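Small-parts trade of Rarholm

The small-parts trade of Rarholm is the buying, sorting and resale of motors, switches, boards and other minor electrical goods in the town of Rarholm and nearby Roreck. Population 3,614. Main employer until the closing of the Charpentier works, a maker of fans and door chimes.

Began as surplus selling – crates from the works, sold by weight at the gate. Later by the piece. Minimum lot was 300 pieces, cut to 10 when hobby buyers started comming in from Roreck.

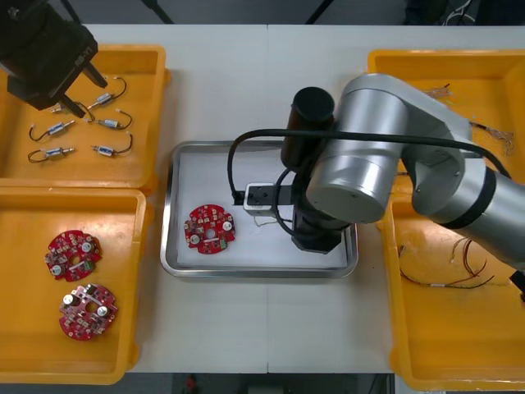

Small electric motors in a plastic tray
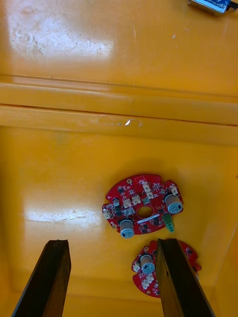
Prices were set each February at a meeting in the Umen hall. Mixed lots went cheapest. Sorted lots cost more, matched lots most of all, and a lot of 1,000 could take the whole winter to make up. Sorting mostly done at home, paid by the tray.

Trade fell off once mail order picked up. Two dealers remain in Rarholm, none in Roreck. The gate market still runs in summer, mainly tools and used radios now.

See also: Umen hall, Charpentier works, Roreck market

Last edited Mar 25, 2026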